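Plirmont Reuse and Repair Program
Progress report to the Shih Fund
Prepared by Leire Vidal, program lead
Period: second half of the grant, through December

1. Where we stand

The short version is that the tool library is working, the repair evenings are working less well than our own newsletter claims, and the toy and household swap has numbers I would ask you to read with care. Vasanthi Kulkarni suggested I put the good news first. I have put the figures first and you can decide which of them are good.

Loans from the tool library came to 1,168 over the grant period. The target in the application was 900. Before anyone celebrates, I should say that the target was a guess. Abilio Valcárcel and I arrived at it in one afternoon by looking at what a larger library two towns over had reported, and cutting it down. Beating a guess tells you the guess was low. It doesn't tell you whether people in Plirmont bought fewer drills, and that was the point of the grant.

2. Tool library

We asked 100 borrowers whether they would have bought the tool if we hadn't lent it. A large share said yes. I don't put much weight on this. The question was asked at the desk by the person who had just handed them a free hedge trimmer, and most people are polite. Ashley Pickering has rewritten the survey so it goes out by email a month after the loan, and asks what the borrower did the last time they needed something we don't stock. I expect the share to drop, and I would rather report the lower number next time than defend the higher one.

Late returns are still a problem with the pressure washers and the tile saw. The reminder text messages we paid for under the equipment line have made no difference that I can find. People who were going to bring things back bring them back. We will let that subscription lapse and move the money to replacement blades, if you have no objection.

3. Repair evenings

Attendance held up through the fall. What has not held up is the repair rate. Our newsletter says "most items leave working." Bríd Cullinane went through the sign-out sheets and found that we count an item as repaired when the owner takes it home with a diagnosis and a part number. That was my definition and it was a poor one. From now on an item is repaired if it was switched on, or worn, or sat on, before it left the building. Please treat the figure in the midterm report as withdrawn until we have recounted.

Lamps and clothing do well. Printers should probably be turned away at the door, and coffee machines are a coin toss.

4. Swap shelves

The swap room opens Saturday mornings and is the part of the program visitors like best. It is also where I am most doubtful about our claims. The application said we would keep household goods out of the landfill. We weigh what comes in. We do not weigh what we later take to the dump ourselves, and we do take things to the dump: puzzles with holes in them, plush toys with no labels, lids without pots. Until both trips are on the scale, the landfill number is only half a number.

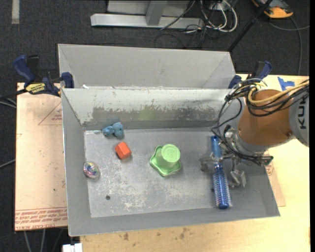

Bríd has started weighing the outgoing load as well, beginning this month. I would not draw anything from it before spring. She has also asked for shorter drop-off hours, on the grounds that the later it gets, the worse the donations are. I think she is right, though Vasanthi worries about families who work mornings, and we have not settled it.

5. Inventory software

The Flurutitz system was budgeted for one purpose, to let the public search our stock online. It does this. In the last quarter 7 people reserved something through it. Everyone else phones or walks in. The vendor's representative told us adoption takes time, and perhaps it does, but the renewal is due before your next payment and I do not want to sign it on that basis. Abilio is pricing a plain spreadsheet on our own web page.

6. Money

Spending is within budget on every line except rent, where the increase came in as warned. The statement is attached separately.

7. What we are asking

We ask to move the text message money as described in section 2, and to replace the "tons diverted" measure in our agreement with the net weight from the swap room. The second change will make us look worse on paper for at least a year. We would like your answer before the spring schedule goes to print.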